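Inicio | Proyectos | Informes | Contacto
Categoría: Seguimiento de subvenciones
Compartido 5 veces · 2 comentarios

Informe de avance: reducción de envases desechables en los centros de trabajo de Rurnon 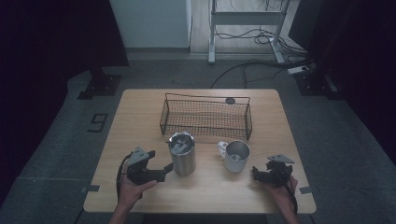

Vaso con tapa, taza de acero inoxidable y cesta de malla metálica.

Periodo: segundo trimestre, con cierre en mayo
Responsable técnica: Rajeshwari Ramasamy
Destinatario: Orest Hordiienko, unidad de financiación

1. Estado general
La sustitución del vaso de un solo uso ha concluido en la sede de Vistov y sigue abierta en la de Moroz. Se han entregado 400 recipientes reutilizables con cargo a la partida de material. El reparto se hizo por planta, contra firma, y el registro queda en poder de administración.

2. Lavado e higiene
El contrato con Irkar cubre la recogida diaria en Vistov. En Moroz el servicio depende de la instalación de una toma de agua en la segunda planta, cuya licencia se solicitó en plazo y continúa en trámite. Entretanto, el lavado se realiza en la cocina de la planta baja, con capacidad insuficiente en la franja de 8:00 a 10:00.

3. Residuos
El pesaje de la fracción resto en Vistov arroja un descenso del 30 % respecto al trimestre anterior. El dato no incluye los envases de la máquina de bebidas calientes, que el proveedor retira por su cuenta. Marichka Yatsenko ha pedido los albaranes correspondientes para incorporarlos a la serie. En Moroz no hay línea base válida: la báscula estuvo fuera de servicio durante la fase inicial.

4. Incidencias
Se recibieron dos lotes de tapas con un diámetro distinto del especificado. El proveedor aceptó la devolución y la reposición está pendiente de fecha. La señalización de los puntos de recogida se imprimió con el horario antiguo y se ha corregido a mano.

5. Ejecución económica
El gasto se ajusta al presupuesto salvo en transporte, con una desviación del 5 %. Finbarr Lenihan propone compensarla con el remanente de formación. Se solicita autorización expresa para este traspaso.

6. Próximo periodo
Puesta en marcha del lavado en Moroz, repetición del pesaje inicial y encuesta de uso a la plantilla, a cargo de Ardalan Babaei. El cuestionario se remitirá a la unidad de financiación antes de su distribución.

Anterior | Siguiente | Volver a Informes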